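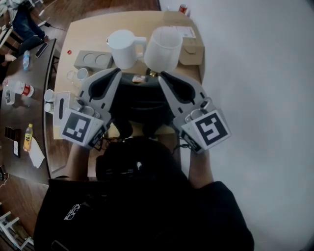
About Clarker

Clarker is a school for people who want to cook at home and have grown tired of being told it will change their lives. We teach evening and weekend classes in plain cooking. We have been going for eight years, in the same rooms over the hardware store on Zarkmont Street, and we still don't have a mission statement. We tried writing one. It came out sounding like a yogurt lid.

How it started

Ikechukwu Bassey and Nuala Mulligan met on a knife skills course that cost more than either of them likes to admit. They learned to cut a carrot into very small cubes. Neither had ever needed a carrot in very small cubes, and neither has since. On the way out they were each handed a leaflet for the next level up, which was larger vegetables.

The two of them spent most of that winter complaining about it, and then rented the first room. The early classes were on rice, eggs, beans and what to do with a chicken. They filled slowly. A class on soup ran with a single student, who got a lot of attention and has not been back.

What we teach

The main course is called Ordinary Dinners and runs for eight weeks, one evening a week. It covers the things people cook on a tired evening and would like to cook better. You will make a pot of beans, a decent pan of onions, a roast, two kinds of bread, and several sauces that do not have French names, or do have them but we leave them off. Class size is capped at eight. We have been advised to raise that and don't plan to.

We also run single sessions on pickling, pie crust, stock, and cooking for one. The Sunday sessions are longer and include lunch, which you will have made, so the quality is up to you.

Ikechukwu teaches most of the savory classes. He cooked in hotels before this and is suspicious of any recipe that says "caramelize the onions, five minutes." Nuala teaches bread and baking and handles the bookings. She used to write cookbook copy for other people, so she knows how many of those recipes were tested. Ask her after class if you want to be depressed.

What we don't teach

We don't teach detox cooking, brain food, gut resets or anything with "hack" in the name. We get a steady stream of emails asking us to, some of them from companies that sell powders. If food did half of what gets printed on the packet, there would be a lot less need for doctors.

We don't do knife sets either. You can cook very nearly everything with one medium knife that's sharp, and a cheap one sharpened often will do better than an expensive one sharpened never. People arrive with beautiful knives that can't get through a tomato. We have a stone in the kitchen and will show you how to use it.

And we don't give out certificates. We did for a year. A few people put them on their resumes under "professional training," and it made us uneasy.

On equipment and sponsors

We are offered free things fairly often, and we say no to nearly all of it. The exception was Golestani, a small importer, who sent us a case of dried limes with no letter and no hashtag. We liked them and now we buy them at the normal price. If a teacher here recommends something, it was paid for out of the till.

Our ovens are domestic ones, like yours, and one of them runs 30 degrees hot. We've left it that way on purpose. Half the ovens we hear about from students are off by as much or more, and you may as well learn to watch the food.

Does it work?

We don't really know. Last September we sent a survey to everyone who had finished Ordinary Dinners, and most of the replies were kind. But people who enjoyed a class answer surveys about it, and people who went back to frozen pizza have other things to do. We would not put much weight on it. What we can say is that 542 people have finished the course, and a fair number came back for a second one they did not need to take.

We would sooner you came to one session and judged for yourself. Single sessions don't commit you to anything, and we won't call you afterward.

Booking and practical things

Bookings go through Notis, which sends more reminders than we would like. You can turn them off in your account settings, under a menu they keep moving. If it gives you trouble, phone the school and Nuala will put you down by hand.

Full refunds up to a week before the start date. After that we'll try to move you to another course, and if we can't fill your place you lose the fee. Please tell us about allergies when you book, and tell us again at the door. Aprons are provided. The stairs are steep and there is no elevator, though the hardware store will let you use their freight lift if you call ahead.

The next Ordinary Dinners course has three places left as we write this.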